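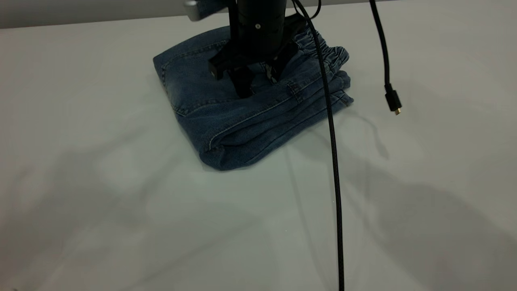

Nirkesmont Stream Temperature Network: Frequently Asked Questions

Last updated Mar 23, 2023

What does the network do?

We keep track of how warm or cool the water is in the creeks that feed the Irkonstead valley. There are 147 loggers out there at the moment, each one tucked under a rock or fixed to a root, and every one of them takes a reading every 20 minutes, day and night, all year long. It's slow, patient work, and we love it!

Why water temperature and not air temperature?

The weather stations do a fine job with the air. Creeks are their own little worlds, though. A shaded stretch fed by a spring can stay cool all through a heat wave, while an open stretch just downstream heats up like a bathtub, and trout and mayflies notice the difference long before we do.

Who can read the data?

Anyone at all. The readings go up as plain spreadsheets, one per creek, and you don't need an account. If you use them in a school project or a paper, please drop us a line -- Adelino Caldeira keeps a list of everything that has come out of the network and he is always delighted to add to it.

I'd like to look after a logger. What should I wear?

Long pants you don't mind getting muddy, please, whatever the forecast says. There are nettles at nearly every site and the ticks wake up in May. Shoes with a good grip matter even more, and do bring spare socks.

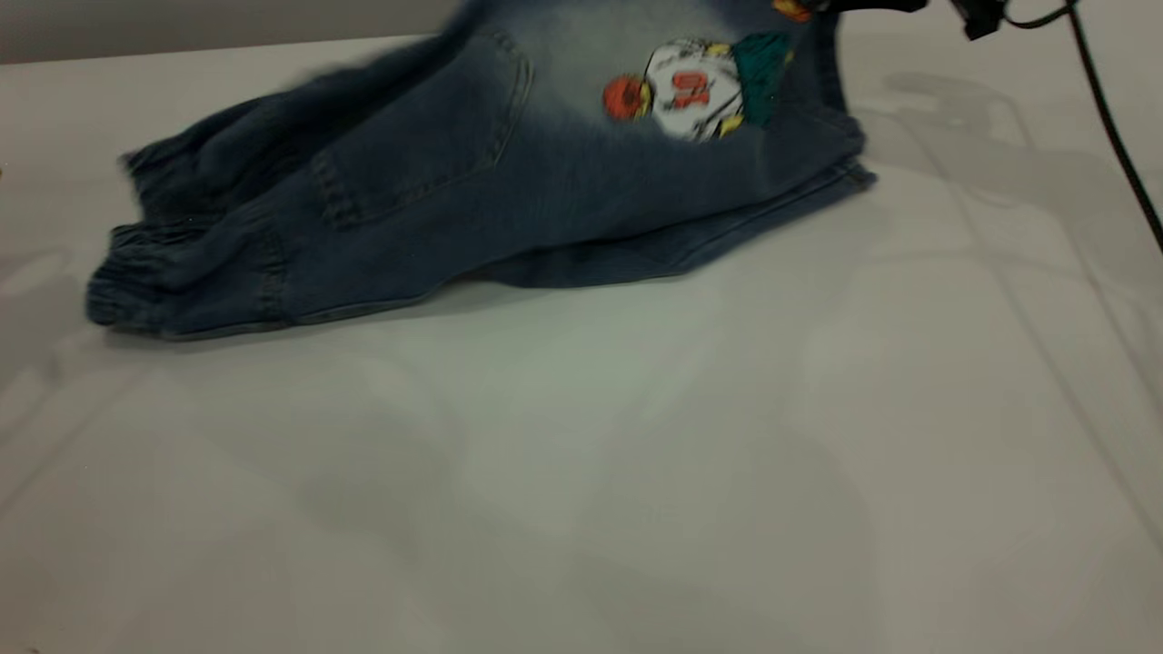

Dark-blue denim joggers in a child's size, with gathered elastic at the ankle.

Can my children come along?

Yes, and we hope they do. Children 6 and up are welcome at the Carken Creek sites, where the banks are low and the water is shallow in summer. The Nyamweya gorge sites are for adults only, I'm afraid, as the path is steep and slippery for most of the year.

There's a gap in the record for my creek. What happened?

Usually a flood carried the logger off, or the battery gave out over the winter. We leave gaps as gaps and never fill them in with guesses. If a missing logger turns up later, we add its readings back at the next update.

How accurate are the readings?

Each logger gets an ice bath before it goes out and another when it comes home, and we post both results with the data. Any logger that has drifted too far is flagged in the last column, so do have a look there before you draw a graph.

What does it cost to sponsor a site?

A site costs $200, and that covers the logger, its housing and the first change of battery. Write to Liviu Munteanu at the Irkonstead office and he'll send you the map of creeks still waiting for one.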